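Driklow - "Ovham" (album review)

I bought this record after I heard one song in a shop, and I have played it every evening in December. Driklow is the project of Othmane Shawky, who sings, and Carmela Sala, who plays almost everything else. Only 300 copies were pressed. Mine is number 2.

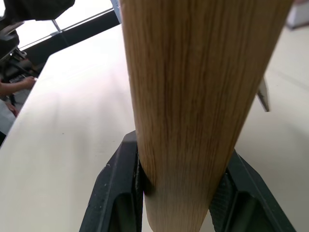
The drums are what I like most. Sala plays them softly, and on "Dultton" she leaves so much space that you can hear the room. The sound made me think of plain wood with a straight grain, honey brown, a little darker on one side. Shawky's voice sits low over it and he never pushes.

The second half is weaker. "Bozkurt" is too long for its one idea, and the strings arrive late. I also find the English lyrics less natural than the Arabic ones, but maybe I should not judge, English is not my first language too.

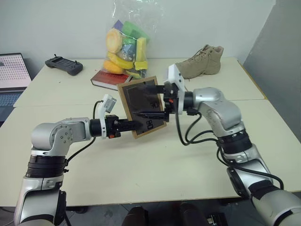
The last song repairs much of this. It is only voice and piano, and Sanaa Belkadi sings the second verse very close to the microphone. I would buy the record again for this song.

Kilian Berchtold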